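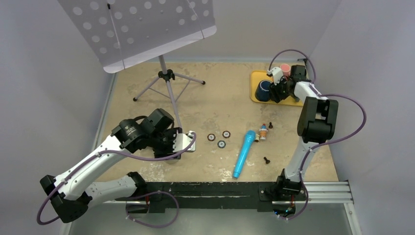
The two-arm bench at the Tallport open day. Left gripper on a flat white piece, right gripper over the yellow tray.

Tallport workshop open day: gallery

Posted Dec 4, 2020

Pledex opened its Tallport workshop to visitors this week, and we went along for the afternoon session. Groups were kept small and each one got 60 minutes on the floor, with a short safety talk at the door before anyone went in. Parking was behind the Forsyth building next door. Coffee was on offer in the front office.

Most of our time was spent at the two-arm bench. Both arms are mounted on one black rail along the front of the table, and they share the work area between them. Pledex calls the project Suvgate. The aim is to get a pair of arms handling ordinary household things on a cluttered table, where the items are different sizes and don't sit in neat rows. The job on the day was a tidying one, with cups on a tray at the back right and a music stand at the back left.

The staff ran the bench in short sets and took questions between them. Visitors could stand at the side and watch for as long as their group had the floor. The arms were slower than some of us expected. We were told the speed is set low for open days and that it goes up a little in normal use.

A few people asked about the purple cables. They are left with plenty of slack so the arms can turn without pulling on them, and the staff check them at the start of each day.

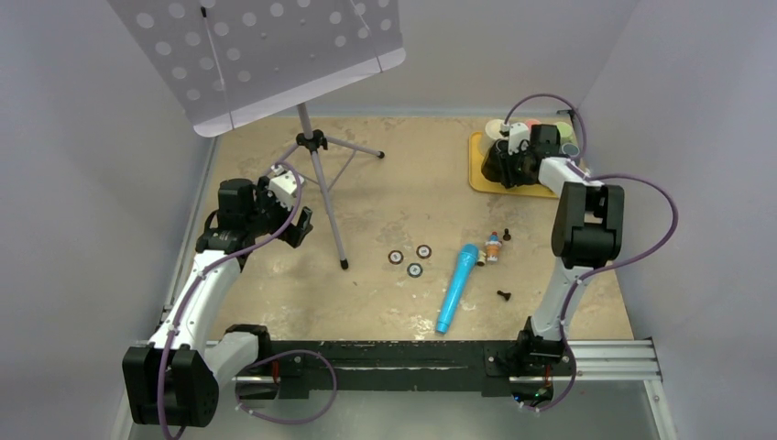
Right gripper down among the cups on the tray, with the left one near the legs of the music stand.

One visitor, Forsyth side of the group, wanted to know whether the arms would cope with a real kitchen bench, and said the harder test would be wet dishes and poor light. The reply was that dishes are on the list for next year, and that lighting is already giving them trouble with shiny items.

Other notes from the afternoon:

The second half of the tour covered the parts store and the repair bench. No photos were allowed in there.

School groups are welcome but need to book ahead. The limit is one adult for every 3 students under 12.

Closed shoes are required on the workshop floor. Loan pairs are kept at the door in the larger sizes only.

Pledex plans 2 more open days at Tallport. Dates will go up on the notice board in the front office, and bookings are taken at the desk or by phone on extension 2236.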